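开门任务软件栈 上线前检查表(附批注)
适用范围:仿真环境中的感知、规划、控制与工具链

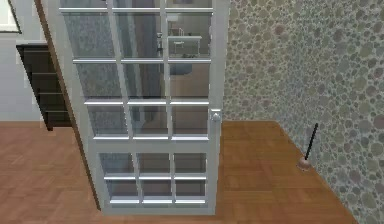
这一版检查表比上一版长了不少,我挺高兴的!长出来的每一条都是大家跑出来的问题,照着过一遍,真机那边能少走很多弯路。代号沿用老习惯:Callumeo 是规划器,Dresia 是感知服务,Mevari 是仿真与回放工具,Rutherford 是目标整机平台。结论写“通过”“待办”或“不适用”,批注随便写,写长一点没关系,后面接手的人会感谢你。

检查人:Folke Lindqvist
阶段:七月版本,合入主干之前

一、场景与资产

1.1 门扇铰链轴与碰撞体对齐
结论:通过
批注:手动把门从关转到全开,看门扇有没有蹭到门框。上一版铰链轴偏了一点,规划器很聪明地学会了“绕着错误的轴拉门”,仿真里成功率漂亮极了,换个资产就全垮。

1.2 玻璃格门:渲染材质与碰撞体分开检查
结论:通过
批注:玻璃格在渲染里是透的,在物理里必须是实的。请用 Mevari 的“碰撞视图”逐格看,尤其是下半扇的小格。曾经漏过一格,机械臂直接伸过去了,回放看得我目瞪口呆。

1.3 圆形把手的摩擦参数
结论:待办
批注:圆把手比压杆难得多,非常值得单独测!目前摩擦系数是全局默认值,需要给把手单独建一条材质记录。改完请重新跑3.2。

1.4 地面上的细高物体
结论:通过
批注:靠墙立着的皮搋子保留为固定测试项。杆细、底座圆,杆还带一点倾斜,正好考验包围体的近似方式。只按底座算占地的话,上半截会被规划器当成空气。

1.5 随机种子写入日志
结论:通过
批注:这次每一轮的日志头都有种子,复现一条命令搞定。太舒服了。

二、感知(Dresia)

2.1 玻璃后面的家具不得进入近场障碍层
结论:通过
批注:透过门能看见另一间屋里的小白桌和椅子,深度估计容易把它们“贴”到门面上。新加的平面一致性检查效果很好,推荐大家读一下那段代码,写得真干净。

2.2 反光与透射的置信度标记
结论:待办
批注:玻璃上竖着的暗色条带有时会被当成立柱。我自己盯着画面也不敢百分之百说哪部分是反射、哪部分是透过去的,所以不要求 Dresia 给出答案,只要求它把这一块标成“不确定”,并且把这个标记传给 Callumeo。标记现在发出来了,规划器那侧还没读。

2.3 高频纹理墙面
结论:通过
批注:斑点壁纸是特征匹配的噩梦,到处都像,到处都不是。检查时关掉墙面先验再跑一次,看位姿漂移曲线有没有台阶。单纯看平均值会漏掉。

2.4 门角度估计
结论:通过
批注:门半开时误差上限定为2度。评测集共218帧,全部在限内。全关和全开附近另有单独的集合,别混在一起算。

2.5 楼梯识别为禁行区
结论:通过
批注:深色踏步对比度低,请同时检查语义层和高度层。两层只要有一层报警就应禁行,不取平均,不投票。

三、规划(Callumeo)

3.1 推拉方向判定失败时的退路
结论:通过
批注:先轻推,力上升就停,退回,再试拉。状态机里这条支路以前从没被测试覆盖过,现在有了专门的用例,名字起得也直白:door_wrong_way。

3.2 抓握姿态候选数量
结论:待办
批注:圆把手上限设为78个候选,再多规划时间就不好看了。等1.3的材质记录补上再定稿。

3.3 门扇扫掠体与底盘路径不相交
结论:通过
批注:请务必检查“门还在动”的那段时间。旧版本只检查起点和终点,中间那段弧是空白的。新的扫掠体可视化特别好用,拖动时间轴就能看到它一片一片展开,强烈建议新人先玩十分钟再干活。

3.4 重规划不产生指令跳变
结论:通过
批注:在轨迹中途强制触发重规划,看关节速度是否连续。

四、控制与安全

4.1 力矩限幅在控制器侧生效
结论:通过
批注:规划器里的限幅是建议,控制器里的限幅才算数。检查方法:故意发一条超限指令,确认被截断,并且日志里留下原始值和截断值。

4.2 心跳超时
结论:通过
批注:连续丢失10个心跳包后进入受控停止。注意是受控停止,手还握着把手时不能直接松力,门会自己荡回来。

4.3 急停信号优先级
结论:待办
批注:仿真里没问题。Rutherford 的实体急停链路必须在真机上另做一次,仿真结果不能代替,这一项在真机签字之前一直保持“待办”。

4.4 恢复流程需要人工确认
结论:通过
批注:停止之后不允许自动续跑。确认提示里现在会显示停止原因,比以前那句“未知错误”强太多了!

五、工具与记录

5.1 回放与原始运行一致
结论:通过
批注:同种子、同版本,关节轨迹逐位比对。跨显卡型号时渲染会有细微差别,感知结果请另存一份。

5.2 版本锁定
结论:通过
批注:Callumeo、Dresia、Mevari 的提交号全部写进报告首页,资产包也要带校验值。

5.3 失败案例归档
结论:通过
批注:请不要删失败的回放!给它们起个看得懂的名字,放进共享目录。我每次翻都能翻出新想法。

未关闭项:1.3、2.2、3.2、4.3
合入条件:前三项关闭后可合入主干;4.3 不挡合入,但挡真机部署。
复查时请从1.3开始,改了材质之后3.2的数值多半要跟着动,两项一起看会快很多。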